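4.3 Shared workspace rules and what they leave out

Most of the written guidance we collected treats the space between two arms as a settled matter. A zone is drawn, each arm is given its part of it, and a speed limit is set for the overlap. Of the 40 local rule sheets we were sent, only six said anything about what a second arm should do while the first is holding still. The rest either passed over the question or repeated a line telling the operator to "keep a safe distance", with no figure attached and no word on where the distance should be measured from.

We are not convinced that these sheets are being followed, or that they could be. The Whitelaw sheet, which is the longest, asks the operator to confirm clearance before every joint movement. Shayne Faulkner, who ran the Whitelaw sessions for this study, logged 3758 movements in February. Confirmation was recorded for 1810 of them, fewer than half. It would be easy to blame the operators. We think the rule was written by people picturing one slow movement at a time, and it breaks down as soon as both arms are in use.

A second weakness lies in the choice of reference point. The Mendis sheet measures clearance from the wrist flange of one arm to the wrist flange of the other. That is simple to compute and tells the operator very little, as the fingers and cabling can extend well past the flange. Two arms may pass the Mendis check with their grippers almost touching. The Selen sheet does better by measuring from the outermost part of the tool, though it treats cables as if they had no width and did not move. Marama Ashby raised this point when the sheets were first compared, and we have found no good answer to it in any of them.

There is also the matter of what the arm can see. Several sheets accept a wrist camera as a means of checking clearance, on the grounds that it looks where the tool is pointing. We would want a good deal more evidence before accepting that. A wrist view gives most of its attention to the tool's own fingers and whatever lies directly ahead of them. A neighbouring arm enters from the side, often at speed, and the image of it may be too smeared to show where one part ends and another begins (Figure 7).
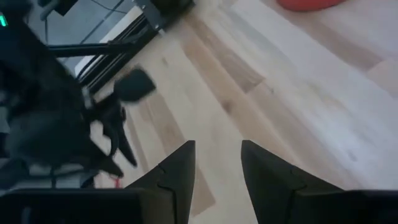
Figure 7. Wrist view with the gripper open over a plank floor. The second arm, upper left, is blurred by motion; its gripper pad and a narrower finger lie near the left side of the view.

A clearance rule that depends on finding an edge will give a poor reading under such conditions, and a rule that depends on a person finding the edge on a screen will fare no better. The Jadedow sheet tries to get round the problem by asking for a status light on every arm. We have no objection to lights, but a light tells the operator something about the state of the machine and nothing about how far away its fingers are. Treating the two as one check, as Jadedow does in its fourth clause, seems to us a mistake.

Maxine Kereama has argued that wrist cameras should still count as a secondary check, provided that a fixed camera covers the whole overlap. We can accept this with two conditions. The fixed view must be the one that can stop the arms, and the sheet must state the exposure setting at which the wrist view was tested. None of the sheets we read gives an exposure setting at all – an odd gap in documents that run to several pages on the colour of floor tape.

Until such details are written down, we would advise against citing any of the four named sheets as evidence of good practice. They show that somebody has thought about the problem. Whether the rules reduce contact between arms is a separate question, and the records we were given do not allow us to answer it. Contact was logged only when it led to a stop, and lighter touches went unrecorded at every site. Section 4.4 sets out the logging format we used in their place.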